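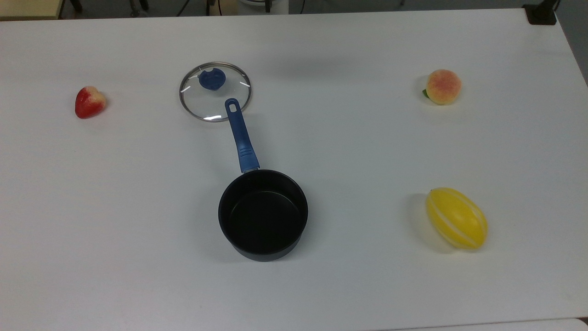
Station layout for the saucepan sorting exercise, with the lid off and the three practice fruits set apart.

Setting Up and Running a Practice Station: A Guide for Kitchen Staff Moving to Automated Cells

Applies to: Staltunlow production kitchen, all shifts
Prepared by: Chih-ming Yu, Workplace Transition Office, Fillon

Purpose

Fillon began introducing automated handling cells at the Staltunlow kitchen in October. The cells take over repeated placing and lifting tasks that were previously done by hand at the portioning line. Employees who worked on that line are being retrained as cell attendants. An attendant prepares the work surface, starts and stops the task, records results, and decides when a cell should be taken out of service.

This guide explains how to prepare a practice station and run the first exercise, in which a fruit is placed in a saucepan and the pan is covered with its lid. The exercise uses artificial food so that it may be repeated as often as needed without waste. It should be completed by every new attendant before working beside a live cell.

Before You Begin

You will need the following:

A clear white table
One saucepan with its matching glass lid
Three artificial fruits: a strawberry, a peach, and a yellow melon
A station log sheet, form 83
A signed copy of your attendant training record

Confirm with the shift lead that the station has been released for practice. A station that has not been released may still be assigned to a production task, and starting a practice task on it will delay the line.

Step 1. Prepare the surface

Wipe the table and allow it to dry. Remove cups, pens, gloves, and paper from the work area. Small items left on the table are the most common cause of an interrupted task, and the cell will count each interruption against the station in the weekly report.

Check that cables behind the table do not rest on the tabletop. Any clamp fixed to the table edge must be left in position. Only maintenance staff may loosen or move a clamp.

Step 2. Place the saucepan and lid

Set the saucepan near the middle of the table with the opening facing up. Turn the handle toward the far side so that it points away from you. Place the lid flat on the table behind the pan, with the knob facing up. The end of the handle may lie slightly over the rim of the lid. This is acceptable for the first exercise and gives the attendant a chance to see how the cell deals with two items that overlap from its point of view.

Do not place the lid on the pan before starting. If the task begins with a covered pan, select Cancel on the Emovero panel and return to the start of this step.

Step 3. Place the fruit

Place the strawberry to the left, level with the lid. Place the peach toward the far right and the melon nearer to you on the same side. Leave a wide space between all items. Exact positions are not required, and they should vary a little from one run to the next. Staff who came from the portioning line are used to setting trays the same way every time and may find this step uncomfortable at first. Variation is part of the exercise.

Step 4. Start the task

Stand behind the floor line. On the Emovero panel, choose Practice, then enter task code 2763. Read the item name shown on the panel aloud and confirm that it matches a fruit on the table. Press Start once.

Keep both hands behind the floor line until the panel shows Complete or Stopped. Do not reach in to straighten an item, even if it is plainly about to be knocked over. Use the Stop key instead. A stopped task carries no penalty for the attendant and does not require a written explanation.

Step 5. Record the result

Enter one of the following on form 83:

Complete — the named fruit is in the pan and the lid is seated.
Partial — the fruit is in the pan and the lid is beside it or tilted.
Stopped — the attendant or the cell ended the task.

Add a short comment in your own words for every Partial or Stopped result. "Lid caught on the handle" is a useful comment. "Failed again" is not. Comments are read by the Bae engineering group at the end of each shift and are used to adjust the cells.

Reset the table and repeat. A practice session consists of 4 runs for each fruit. The session may be divided between two attendants provided that both sign the form.

What Changes for Staff

Attendants are credited with 300 minutes of paid training time, to be used within the first month of the new assignment. Training may not be scheduled during meal breaks. Employees who need more time should ask the shift lead before the credit runs out.

Pay grade is unchanged during training. The attendant grade takes effect when the training record is signed, and employees who prefer not to become attendants may apply for a place in receiving, packing, or cleaning. Applications are held by the Workplace Transition Office.

Several employees have asked whether the results on form 83 are used to rate individual performance. They are not. The form records the work of the cell — the attendant's name appears only so that engineers know whom to ask about a comment.

The work is less tiring for the wrists and shoulders than portioning, but it involves longer periods of standing and watching. Attendants should change stations at least once every two hours. Shift leads are responsible for arranging the rotation and may not cancel it to meet a production target.

Common Problems

The panel shows Item Not Found. Check that the fruit is fully on the table and away from the edge. Press Retry.

The lid slides when lifted. Stop the task, dry the lid, and wipe the table under it.

The pan turns during the task. Let the task finish if the pan remains upright. Note the turn on form 83.

The panel does not respond. Press Stop, step away from the station, and call maintenance. Do not switch the panel off at the wall.

Questions about this guide should be sent to the Workplace Transition Office. Printed copies are kept at the shift lead's desk.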